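Home | Reviews | Kits | Club Notes | Competitions | About

Review: Mayrhofer five-digit hand, as used by a student robotics club

Sep 23, 2021

The Wenley robotics club has had the Mayrhofer hand for one full term and the start of another. It replaced a two-jaw Zanton gripper that had served since the club began. This review covers fitting, calibration, control software and how the hand stands up to use by students, most of whom had not worked with anything beyond hobby servos before.

What is supplied

The hand comes in a foam-lined case with a mounting flange, one power lead, one data lead, a set of hex keys and a printed quick-start sheet of 4 pages. The full manual is a download. The flange pattern did not match our arm, so we made an adapter plate from 6 mm aluminium. Anyone ordering for an older arm should check the drawing first, as the manual gives the bolt circle but leaves out the depth of the locating boss. Ours came out too shallow at the first attempt and the plate had to be re-cut.

Mass on our bench scale, with adapter plate and bolts, was 826 g. The Zanton gripper with its own plate was 584 g. The difference matters on a small arm. We lost some reach at full extension before the shoulder joint complained, and had to lower the acceleration limits in the arm controller to stop it tripping on fast moves.

Setting up

First power-up is simple. The hand runs each digit through its travel, finds the end stops and reports ready. The data lead is a different matter. It leaves the wrist at a right angle, on the side where our arm's cable guide already sits, and there is little room for both. We routed it under the guide with a loop of slack. A straight connector would have been a better choice.

Calibration has to be repeated whenever the hand is removed. The routine takes several minutes and can't be interrupted without starting again. In a two-hour club session this is a real cost, and we now leave the hand on the arm between sessions and put a cover over it.

The control library is by Gorar and is sold separately, though a school licence is available at a lower price. It installs without trouble on Linux. On Windows we needed to install an older serial driver by hand. The library gives position control for each digit, a short list of stored grips, and a current reading that stands in for force. There are no true force sensors at the fingertips. Students tend to assume there are, so this should be explained early.

In use

The term's project was a sorting task: pick up small objects of mixed shape from a table and put each one into the correct tray. The competition rules allow any end effector under the size limit, and most teams use a gripper with two jaws. The club chose the hand to see if a wider range of grips was worth the extra work.

Students wrote their own grip poses in a plain text file, one line per pose. This worked well. A pose could be written, loaded and tried in under a minute, and beginners could take part without touching the main program.

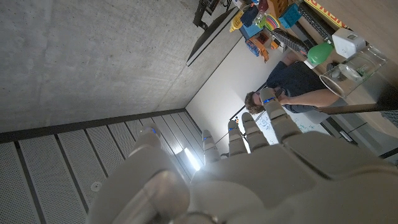 The hand seen from the back, digits up, with indicator lights lit at the fingers.

The three-digit pinch was the most useful pose by a wide margin. The full wrap grip was dependable on cylinders and poor on anything flat. Thin items such as cards and washers could not be lifted from a bare table at all, and we put down a sheet of foam so that the fingertips could press in beside them. The Zanton gripper managed the same items without foam.

Repeatability was acceptable. After a long session the thumb drifted from its commanded position by a small but visible amount, and a restart cleared it. The library gives no warning when this happens. We added a check that sends the thumb to its end stop between runs - a crude fix, but it has held.

Noise is moderate. The motors whine when holding a load, and it is possible to talk over them. The housing gets warm near the wrist during continuous work and the hand will shut itself down if pushed. This happened 3 times in the term, always in the wrap grip with the current limit set too high.

Durability

One fingertip pad split and was replaced from the spares bag. The pads are glued, and removing the remains of the old one took longer than fitting the new one. Nothing else has failed. The hand has been driven into the table more than once. The digits give a little under side load and spring back, and I would expect this has saved some gears.

The manual advises against opening the palm. We have followed that advice.

Documentation

Weak. The manual covers installation properly and then becomes thin. The error codes are listed by number with one or two words each, and code 12 is missing. Gorar's own notes for the library are better and include working samples, two of which the club still uses almost unchanged.

Compared with the Zanton gripper

For the sorting task alone, the gripper is faster, lighter and easier to program. Our cycle time with the hand never matched it. For teaching, the hand gives more to do. Questions of joint limits, grip choice and current against load come up in the first session, where the gripper mostly opens and closes. The club intends to enter the competition with the gripper and carry on with the hand as a separate project.

Good points: sound build, quick pose editing, tolerant of knocks.
Bad points: cable exit, slow calibration, thumb drift, poor manual, library costs extra.

Recommended for clubs with an arm that can carry the weight and at least one member who is happy to make an adapter plate. Clubs buying a first end effector should look at a gripper.

This site uses cookies to remember your settings. Accept | Manage

Contact | Copyright Wenley Robotics Club | Back to top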